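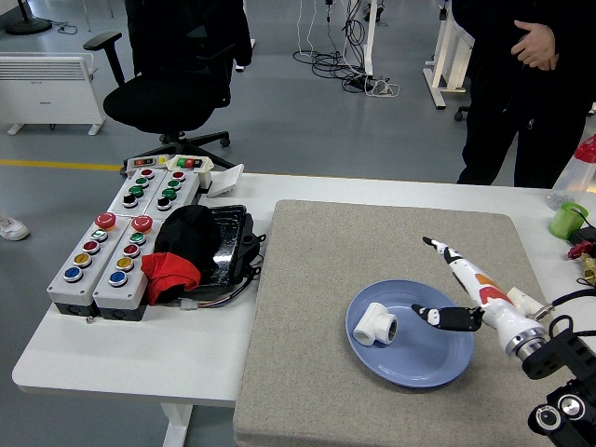 How a workshop plans and pays for a robot

A robot hand is one of the last things a workshop should choose. Before the hand comes a plan, and before the plan comes a list of jobs. This page explains how the list, the plan and the money fit together. The figures come from Restolora, a small workshop that repairs and sorts plumbing parts.

Start with the job

Silvia Oravec runs the sorting bench at Restolora. Her first planning sheet had one line on it: "Pick up a pipe tee and put it down in the right place." A pipe tee is a short piece of pipe with three openings, shaped like the letter T. It joins three pipes together.

A tee is awkward to hold. It is round in most places, it can roll, and it can lie in several positions. A person turns it over without thinking. A robot has to be told where the part is, which way it is facing and how hard to squeeze. The planning sheet therefore needs answers to these questions:

How heavy is the heaviest part?
How wide is the widest part?
Is the part hard, soft or easily scratched?
How many parts must be moved in an hour?
Who will be standing near the machine?

At Restolora the heaviest part weighs 291 grams and the widest measures 154 millimetres. The bench handles 157 parts in an hour. These numbers go to the seller, and the seller has to show that the robot can meet them.

Choose the hand

The part of a robot that touches things is called a gripper, or sometimes a hand. Some grippers have two flat jaws that close like a pair of tongs. Some use suction, like a rubber sucker on a window. Others have fingers that bend.

Suction works well on flat boxes. It works badly on a pipe tee, which has curved sides and large holes where air gets in. Jaws are cheap and strong, and they suit parts that always arrive the same way round. Fingers cost more and need more looking after, but they can hold parts of many shapes.

Wojciech Sowa, who does the buying, asked two firms for prices. Wallner offered a gripper with jaws. Natus offered one with fingers. The Wallner gripper was cheaper, but it would have needed three different sets of jaws to cover every part on the list, and someone to change them over. With the jaws added, the two prices were nearly equal. Restolora chose fingers.

Count everything else

The robot is often less than half of the bill. A budget also has to include the following:

A strong table that does not wobble.
A mat, so that parts do not slide or get scratched.
Brackets and bolts to hold the robot in place.
Cables, and covers to keep people from tripping over them.
Buttons for starting, stopping and choosing a task.
Emergency stops.
Training for the people who will use it.
Spare parts.

An emergency stop is a large red button, usually shaped like a mushroom so that it can be hit quickly with a flat palm. Pressing it makes the machine stop moving. It must be easy to reach, and everybody who works nearby must know where it is. It is never left off the list to save money.

Spare parts are easy to forget. Fingers wear out at the tips and cables crack where they bend. Restolora keeps one spare of each in a drawer and buys another when it is used.

Try before you buy

A trial is a test with real parts. It should include the difficult ones — the oily tee, the scratched one, the one lying on its side. Margit Bozsik planned a trial lasting 9 days. Each time a part was dropped or missed, she wrote down which part it was and how it had been lying.

A trial costs money too, so it has its own line in the budget. The seller, Jeltden, agreed to take the cost of the trial off the final price if Restolora bought the machine.

Work out whether it is worth it

Add up the full cost. Then work out how much money the robot saves in one month. Divide the first number by the second. The answer is the number of months before the robot has paid for itself, and it is called the payback time.

Suppose a robot costs 24,000 pounds with everything included and saves 1,000 pounds a month. The payback time is 24 months, or two years. If the robot is expected to last eight years, that is a reasonable purchase. If it is expected to last one year, it is not.

Words to know

Bracket: a metal or plastic support that holds something in place.
Budget: a plan for how money will be spent.
Gripper: the part of a robot that holds things.
Payback time: how long a machine takes to save as much money as it cost.
Quote: a price that a seller offers in writing.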